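Preguntas que me hacéis sobre las cocinitas y la comida de juguete

Me llegan tantos mensajes repetidos desde que abrí Zandico que he juntado aquí los más habituales. Si la vuestra no está, escribidme y la añado (tardo, pero contesto).

¿Vendéis los juguetes o solo los alquiláis?
Las dos cosas. El lote Ato se puede alquilar por semanas o comprar entero. Las piezas sueltas solo las vendo, que luego me vuelvo loca con las devoluciones.

¿Cuántas piezas tenéis en total?
En el último inventario me salieron 1.512, contando platos, tablas, frutas y verduras. ¡Y eso que ese mes se había vendido muchísimo!

¿Hay gastos de envío?
A partir de 50 euros, no. Si vivís cerca de la calle Carhuamaca, pasad a recogerlo por las tardes, desde las cinco.

¿Cómo lavo los platos de plástico?
Agua templada, jabón suave y un trapo que no rasque. El lavavajillas me ha deformado más de uno, así que yo ya ni lo intento. Los rojos translúcidos son los que más enseñan las marcas de dedos, y a mí me gusta repasarlos con un paño seco.

¿La tabla de cortar se mancha?
Un poco sí, para qué os voy a engañar. La verde translúcida va cogiendo sombras con el uso. Con bicarbonato y paciencia mejora bastante. Si tiene agujero para colgar, aprovechadlo: así escurre sola y no ocupa cajón.

¿Qué pongo en una mesa para empezar a jugar?
Menos de lo que pensáis. Una tabla en el centro, dos alimentos encima y los platos detrás, al alcance. Cuando saco la caja entera, los peques la vuelcan y se van a otra cosa. Yo suelo empezar con el brócoli y la piña porque los colores se distinguen enseguida.

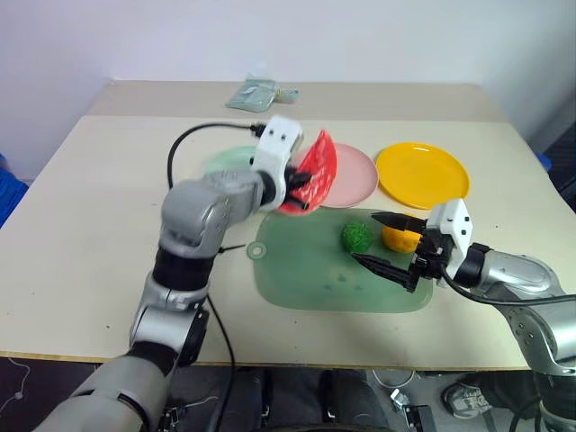

Brócoli y piña sobre la tabla verde, con los platos al fondo.

¿Y para recoger?
Los platos primero, apilados, y la comida encima, en la misma caja. Yo uso las cajas Clirov de tamaño mediano, que cierran bien y caben debajo del sofá.

Se me ha perdido una pieza del alquiler, ¿qué hago?
Avisadme y ya está. Si aparece más tarde, me la traéis con el siguiente lote. En mayo me devolvieron una zanahoria que yo daba por perdida desde hacía siglos, ¡qué alegría!

¿Puedo cambiar el lote a mitad de semana?
Sí, siempre que me quede otro libre. Mandadme un mensaje antes de las doce y os lo preparo para esa misma tarde.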